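About Pratness

Pratness keeps card and squad data for players of online football management games. The site opened in July as a price list for one game and now covers 9 titles. Each title has its own database, updated after every content patch.

What we track

Card ratings, trade prices and exchange requirements are stored per platform. Prices are read every 11 minutes and the median is published. A listing that sits far outside the normal range is held back until a second reading confirms it. The squad builder uses the same data and supports 181 leagues.

We do not sell coins, accounts or trading advice.

Who runs it

Daryna Koval maintains the database. Zakhar Stasiv writes the price reader and the public API – version notes are posted with each release. Requests to the API are limited to 511 per hour for each key. 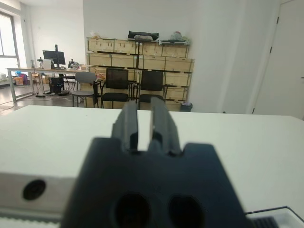
Severyn Shevchuk wrote to us that the median hides short price spikes on reward days, and that he would prefer to see the high and low next to it. Both values were added to the card pages on 2022-10-04.

Corrections to card data can be sent through the report link on any card page.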